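Stundance Forums > Storage > Small servers and home archives

Topic: Replace drives on a schedule, or wait for errors?

fennel_row
Posted 15/04/2021

I have a desktop tower that serves files for the house and for my wife's translation work. Two mechanical drives in a mirror, plus a small SSD for the system. The data set is 689 GB and grows slowly. Both mirror drives were bought the same day from Nastari, same model, same batch as far as I can tell from the labels.

They have been running without a break for almost 17 months past the end of the warranty. SMART is clean on both: no reallocated sectors, no pending sectors, no CRC errors. The monthly scrub finishes without repairs.

Question is whether to replace one now, while everything is healthy, or leave both alone until one of them shows something. I can afford one drive this year without discussion and two with discussion.

Backups go to an external drive that I plug in on weekends and unplug when the job finishes. Nothing off site at present.

skiploader
Reply 1

Leave them alone. Warranty length is a commercial figure. It tells you what the maker is willing to pay for, and very little about when your unit will stop. A drive that has run this long without an error is past the early failure period, and a new one is not. By swapping a known good drive for an unknown one you raise your short-term risk and pay for it.

Spend the money on the off-site copy.

tarn_b
Reply 2

Disagree with skiploader on the first part. The point of staggering is that two drives from one batch, with the same hours, the same temperature and the same write load, are not independent. The mirror math everyone quotes assumes they are. If there is a bearing or lubricant problem in that batch you will see it on both within a short window, and the rebuild reads the surviving drive from end to end at the worst possible moment.

Replace one. Keep the pulled drive on the shelf as a cold spare. Now you have a mirror with mixed ages and a spare that is known to have worked.

skiploader
Reply 3

A rebuild of 689 GB is not a heavy event. A scrub reads the same blocks and he does that every month. If the drive survives the scrub it will survive the rebuild. People talk about rebuilds as though the heads were being dragged over gravel.

Also, a cold spare that sits on a shelf and is never powered is a spare you hope works.

tarn_b
Reply 4

Then power it twice a year and run a long self-test. It is a calendar entry.

On the rebuild: depends on the software. If it is block-level RAID the rebuild covers the whole device, used or not. If it is a file system mirror it copies allocated blocks only. fennel_row, which is it?

fennel_row
Reply 5

File system mirror. The pool is a little under half full.

Radka Golob
Reply 6

I look after the machines for a small map archive, so this comes up for me more often than it should.

A few points, in no special order.

Clean SMART data is weak evidence. A drive with reallocated or pending sectors is more likely to fail than one without. The reverse does not hold as well. A fair share of the drives I have lost gave no warning in those attributes at all. They were fine in the evening report and not detected the next morning. So "wait for errors" means, in part, "wait for a dead drive", and you should plan on that basis.

Age by itself is also weak evidence. I have no rule that says a drive goes out at so many hours. What I do is make sure no mirror has both members from the same purchase. I do that at build time, where it costs nothing except a second shipping charge. Doing it afterward costs a drive.

The part of your post that would worry me is the backup. One external drive, in the same house, connected to the same machine when it is written. A power supply fault during the weekend job can take the mirror and the backup together. I would fix that before touching the mirror.

fennel_row
Reply 7

That is fair. The external drive is powered from the same outlet strip too.

What would be the least annoying off-site arrangement for this amount of data? Upload speed here is poor. I worked out that a first full upload would take long enough that I would lose interest.

skiploader
Reply 8

Second external drive. Keep it somewhere else. Swap them when you visit. Encrypt both. No service, no monthly fee, no upload.

mossgrove
Reply 9

Swapping works if you have somewhere you go regularly. My experience is that the swap interval drifts. Mine was meant to be monthly and the last time I checked, the off-site drive was from August. That is still better than none, but if you are doing paid work on those files you need to know how much of it you could stand to lose.

For the translation files only, an upload makes sense. Documents are small. Split the data by how much it changes and how much it matters. The photo folders can go on the swapped drive, and the work folder can go up nightly.

fennel_row
Reply 10

The work folder is tiny compared to the rest. I had been thinking of it as one lump. Splitting it solves most of the upload problem.

tarn_b
Reply 11

Agreed with mossgrove. I use Petek for the nightly part. It does client-side encryption and keeps old versions, and the restore tool runs without the server side being up. Do a test restore onto a different computer before you trust it. Pick a folder, restore it, compare checksums. If you only restore onto the machine that made the backup, you have not tested whether you still have the key anywhere else.

skiploader
Reply 12

Print the key. Paper, in an envelope, with the house documents.

I would avoid anything that depends on one program to read it back. I use plain copies with hard-linked snapshots. Any computer can open them.

tarn_b
Reply 13

Any computer that can read that file system, and with the encryption layer you recommended four replies ago. Everything depends on some program.

skiploader
Reply 14

The encryption layer ships with the operating system. That is a different kind of dependency from a separate product.

Radka Golob
Reply 15

You can do both. For the archive I keep one set as plain files and one set in a versioned backup format. They fail in different ways. The plain set is easy to read and easy to damage by accident. The versioned set is harder to read and harder to damage.

Back to the original question, since two people have messaged me about it. If fennel_row buys a single drive this year, my order would be:

First, buy the drive and use it as the second external.

Second, move the external drive to a separate outlet from the server.

Third, when one of the mirror drives fails, replace it with a different model or at least a different batch.

I would not break a healthy mirror to change its age profile if the backups were in order. If they are not in order, changing the age profile does not help much.

tarn_b
Reply 16

I can accept that ordering. I would still stagger when the budget allows.

One practical point. Whenever a drive is swapped, attach the new one and let it sync before detaching the old one, if there is a free bay and a free SATA port. Most file system mirrors can run three-way for a while. That way there is no period with a single copy. I see a lot of guides that say to pull the old drive first and they do not explain why.

fennel_row
Reply 17

There are 3 bays in the lower cage and one is empty. The SSD is screwed to the side panel behind the board. I have a free port but it may be one of those that is disabled when the M.2 slot is in use. I will check the manual.

mossgrove
Reply 18

Check it with a drive and not only with the manual. My board manual had the port numbering printed in a different order from the board.

Also write the serial number of each drive on a label that you can read without removing it. When the software tells you that a drive has failed it will give you a device name and a serial. The device name can change at boot. The serial does not. Pulling the healthy member of a degraded mirror is a very common way to lose one.

skiploader
Reply 19

Seconded, and we found something to agree on.

Use a label that does not cover the breather hole, for the drives that have one.

fennel_row
Reply 20

Does the case matter for vibration? Mine is a Skindosa tower with plastic tool-less caddies. The drives hum when both are busy and I have wondered whether that shortens their life.

tarn_b
Reply 21

For two drives, no. Vibration starts to matter for throughput in dense chassis with many drives on a common frame. What you hear is the two spindles running at slightly different speeds and beating against each other through the sheet metal. Annoying, harmless. Rubber grommets help with the noise if the caddies accept them.

What does matter with plastic caddies is that the drive is fully seated and the side pins are in the screw holes on both sides. If a pin has popped out, the drive can sit at a slight angle, and the connector takes the load.

skiploader
Reply 22

I would use screws. Plastic pins get loose after a few cycles.

Radka Golob
Reply 23

Ours have been fine on pins, but we do not swap often. If your caddies have screw holes in the base, use those and be done with it.

Power off, cord out, case flat on its side, and get the cables out of the way before you slide anything in. The usual damage I see is a SATA connector that was pushed sideways by a caddy going in over a cable. Blue-framed caddy and open desktop chassis. Then I am off this thread until the weekend. 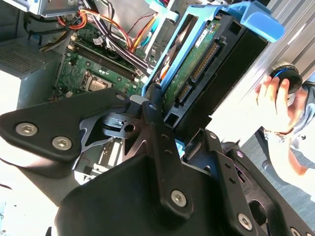

Photo: Radka Golob

fennel_row
Reply 24

Thanks all. External drive ordered, mirror stays as it is for now. I will post the test restore result here once the nightly job has run for a week.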